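Skillitholm Reading Companions
The Wevden Tides: Teacher and Book Club Pack

Item no. 3637
Format: printed booklet plus download
Ships from: Medve

I put this pack together after my third time through The Wevden Tides with a group, because I was tired of digging through my own sticky notes! It started life as a stapled handout for my Tuesday-ish evening readers (we're flexible) and it kept growing, and now it's a proper booklet with a cover and everything. If you've used my other Skillitholm packs you know the layout already. If you haven't, hi, come on in.

What you get

A 40-page booklet, stapled, on paper you can write on with a regular pen. I tested a glossy version and it smeared all over my hand, so matte it is.
Chapter notes for the whole novel, split into 11 sessions
A family tree for the Flesteck household, which you will want by chapter four, trust me
A map of the harbor town, drawn by me, so please be kind about the lighthouse
Discussion prompts for each session, with space underneath for notes
A vocabulary list of the boat words
A download code on the inside back cover for the printable pages

The chapter notes are short on purpose. I give you what happens, who's in it, and one or two things to watch for later. I don't quote long chunks of the novel, so you'll still need a copy of the book for everyone. Page references go to the paperback. If your group has the hardcover, use the chapter and scene numbers in the margin, they match in both.
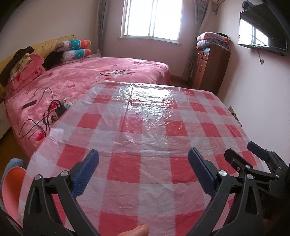
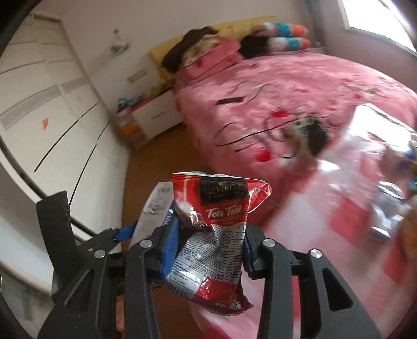 Checkered tablecloth in the first photo, instant Teh Tarik packet in the second.

How I use it

I read the notes the night before, pick three prompts, and ignore the rest unless the talk dries up. Session six is the long one (the storm, the letters, the argument on the stairs) and I'd give it a full two hours if you can. Session seven is tiny by comparison, so a lot of groups fold it into eight. Fine by me!

For classrooms, the printable pages include a character chart and a blank timeline. The timeline is the one I'd copy for everybody. The middle of the novel jumps back and forth between the two winters and even my strongest readers get the order mixed up. There's a filled-in version too, but keep that one to yourself until the end.

A word about spoilers. Sessions one through five only talk about what you've read so far. From six on, I let myself point backward at clues you may have missed, and the essay at the back gives away the whole ending, so don't let anybody flip there early. I put a plain gray page in front of it as a speed bump.

What's changed in this printing

The second printing came out in February. I fixed the family tree (the aunt was on the wrong side, sorry to everyone who wrote in), added four prompts to session nine, and made the type in the vocabulary list bigger. If you have the first printing, the new pages are in the download, and your old code still works.

Details

Recommended for: adult groups, high school grades 10 and up
Binding: two staples, lies pretty flat
Answer key: timeline and vocabulary only. The discussion prompts don't have answers
Copying: fine for your own class or club, please don't post the files online
Does not include the novel

Ordering

One booklet per leader is plenty for most groups, but there's a bundle under item no. 2901 if you want everybody to have their own. Orders placed before noon go out the same day. If your code gives you trouble, check whether the last character is a zero or the letter O, and if it still won't work send me a note through the contact page with your order number.

Also in this series: The Glass Orchard Pack, Short Stories for Short Evenings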